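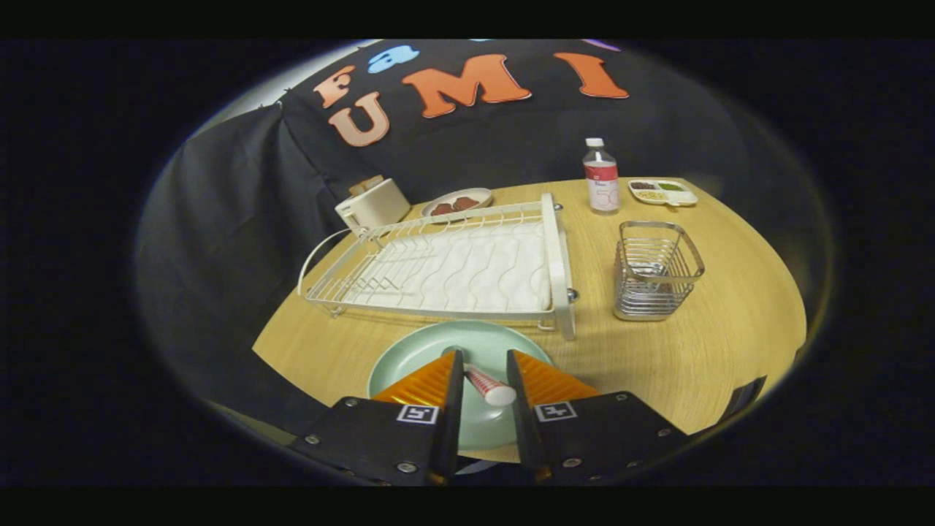 How many demonstrations do you need before a policy trained on hand-held gripper data will work at all?

Start with 30 per task, check them, and only then collect more. Most of the failures we traced at Pedeck came from bad tracking in a few takes, and a larger set did nothing to fix those.

This page covers checking a batch before training. It assumes your gripper is already calibrated and that you have recorded a mapping pass of the table.

1. Check the finger markers

Each finger has a square black-and-white marker near its base. The gripper opening is computed from the distance between the two. Plot the opening over time for every take. A closing finger should give a smooth curve. If the curve jumps to zero or goes flat while the hand is moving, a marker was lost, usually to glare or a thumb.

2. Check the camera path

Tracking needs texture that stays put. A plain dark cloth gives it very little, so we put large felt letters on ours and leave things like the wire dish rack and the toaster standing on the table. Don't shift the background between the mapping pass and the last take. If you have to, map again.

3. Check the grasp

Step through the moment of contact. The object should be between the soft orange pads, and you should be able to see it through the approach. Small cylinders often tilt in the grip. Keep those takes, but tag them, and make sure upright grasps are in the set too.

4. Drop and retrain

Our July set at Flanham had 3000 takes. Suryani Hartono ran the three checks above and removed 839. Zeka, our baseline policy, was trained once on the full set and once on the cleaned one, with the same settings and 2 seeds each. The cleaned set gave the better placing results with both seeds. Picking hardly changed.

The check scripts are in the Patwary repository under tools. Run the marker check first; it is the fastest and finds the most.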